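The hymns we know without looking

I've been meaning to write this since Saturday, when I was standing at the back of St. Aidan's in Madine with no hymn book in my hand (I'd given mine to a young couple who came in late with a baby and a great many bags) and found to my surprise that I could sing only two verses of a hymn I would have sworn I knew top to bottom. Two verses! After that it was all vowels and hopeful humming, and I'm fairly sure the fellow in front of me noticed.

My grandmother would have been mortified. She grew up out by Skerkine, in a congregation that had one hymnal for every four people, and so of course they learned the things. She could peel a whole pot of potatoes and go straight through the evening hymns, in order, with the alto line wherever she felt the melody was being looked after by somebody else. I never once saw her read one. When I was small I thought the words came out of the potatoes.

So I've set myself a little project, and I'm telling you about it partly so that I'll be too embarrassed to drop it. The old green book has 577 hymns in it, and I have no intention of learning all of those, because a good number of them are dreary and a few have tunes that only an organist could love. I went through with a pencil in April and ticked the ones I'd be sorry to lose. Then I went through again and was stricter with myself. The first on the list is number 201, a plain morning hymn that hardly gets picked any more, and I've been at it over the breakfast dishes, one verse a week, with the words on a card propped against the kettle.
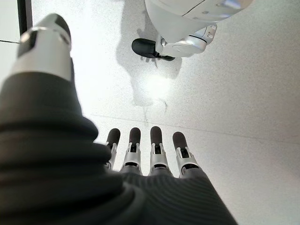
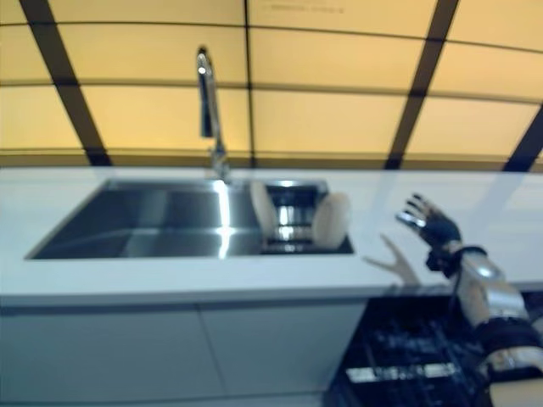
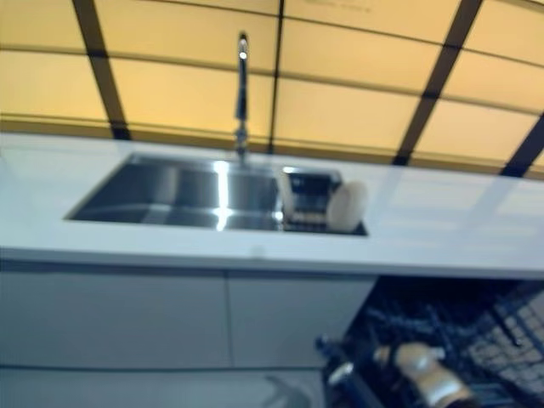

Second and third photos: the sink, with the yellow wall panels behind the counter.

What I've noticed so far is that a verse I know by heart turns up when I haven't called for it. I was in the lineup at the bank last week and there was verse three, the one about the lamp, and I got to the teller in a much better humour than I'd been in when I came through the door. When I sing from the book I'm half busy with the next line, and watching for the bit where the syllables don't fit. With the book shut I'm listening a good deal more closely, and I've had to admit there were lines in 201 that I had sung for forty-odd years without taking in at all. "Thy patience with my wandering feet" is quite a thing to say out loud before your coffee.

Hilkka Nurmi, who has sung next to me in the choir for longer than either of us likes to add up, thinks I'm going about it backwards. She says you learn the last verse first, then the one before it, so that you're always singing toward the part you know best, and that this is how her mother taught her the whole of the long Easter hymn in Finnish. I tried it with the second one on my list and it does help, though it feels very odd to begin a hymn with the Amen.

I'd love to know what other people still carry around with them, especially those of you whose churches have gone over to the screen at the front. I'm not against the screen (my eyes are certainly in favour of it), but I do wonder what the children will have in their pockets when they're eighty. If your family had a way of teaching hymns, or a table grace that nobody outside the house has ever heard of, please leave it in the comments. I'm on verse four now, and the card by the kettle has got jam on it, so I'll have to write it out again tonight.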